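The Table Before the Guests

Najwa Tannous has lived in Gesness for two years, and in this time she has moved her kitchen three times. The things that moved with her are few. She keeps one kettle, one bottle for the walk to work, and enough chopsticks for a small dinner.

I visited her on a Thursday afternoon, when the dinner was still some hours away. She was not in a hurry. "First I put everything on the table," she told me. "Then I see what I really have." The cloth had many wrinkles and she did not iron it. In the Geagea family, she said, where she learned to cook, the cloth was only for protecting the wood.

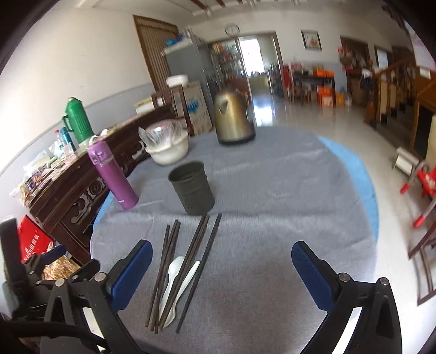

Chopsticks and white plastic spoons on the gray cloth, with the holder still empty.

Her chopsticks are dark brown and she likes them for noodles, but also for turning vegetables in the pan. The spoons are for soup, and she knows they are not elegant. She bought the holder at the Drindum market, after a long discussion about the price. It has tiny holes low on the side — a detail she checked before she paid.

The kettle is gold-colored, and it is the thing visitors ask about most. Tea comes before the food in her house, and again after it. In December she will cook for her neighbors on Stunasier Street, and for this she must borrow more bowls.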